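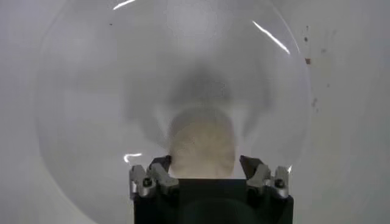
Jeanie Rutherford told me flatly that she would believe in the arm on the day it put a lid back on a pot and she didn't hear it from the next room. She has worked the test kitchen at Dorngate longer than I have, and she has strong views about lids. Fair enough! I have strong views too, and mine are the opposite, so let me set them out while the rest of the bench is at lunch.

Our work is dull to describe. Small kitchen appliances come in, and before they go out to shops somebody has to open them, close them, fill them, empty them, turn the knobs and lift the lids, over and over, and write down what gives way. A handle gets 1,000 lifts before we sign the sheet. For years that somebody was a person with a clicker in one hand and the handle in the other. I did it for two winters, and I can still feel it in my thumb when the weather turns.

Since the spring the lifting has been going over to the arm, bit by bit. I think it's the best thing to have happened to the bench in my time there, and I don't think it's mainly about speed. It's slow, if anything. Iona Gourlay can do a lid in half the time while talking about her allotment. What has changed is where our attention goes. When you are the one lifting, by the second hundred you have stopped looking. You're a wrist. When the arm is lifting, you sit beside it and you look, and you start to notice things - a rim that sits a touch proud, a handle that's fine for a man's hand and mean to a small one.

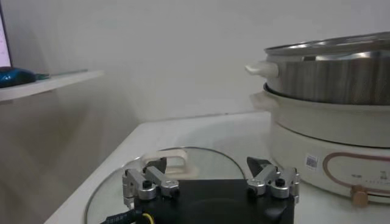

Beathag Kerr found a fault last month that way, on a steamer insert that had passed twice before. She heard it, a faint tick on the way down, and she heard it on lift 108, a good while after I would have been thinking about my tea.

There is a proper argument on the other side and I don't want to skip past it. Raimo Rautiainen put it to me over the sink: if the job was lifting, and the lifting has gone, what exactly are we being paid for? He's not being gloomy, he wants it in writing. So do I. There are 6 of us on the bench, and we were told in a meeting that it would stay that way, which is a nice thing to hear in a meeting. Magnus McIver has asked for new job descriptions that say "inspection" and "judgement" where the old ones say "handling", with the pay grade to match, and I'd like everyone to back him on it. The machine came with a training budget. The people ought to have one as well.

I'd add one more request, which is that we keep deciding what gets tested and how. The best routines so far came from people who had done the job by hand. Clear lids were Iona's idea, as she knew how awkward they are to see against a pale worktop. An outside firm wouldn't have thought to ask her, and she wouldn't have thought to offer.

Jeanie still listens through the wall, by the way. She has started keeping a list of the noises, with her own names for them, and the whole bench uses it now. "Dropped spoon" is a bad one. "Cupboard" we can live with.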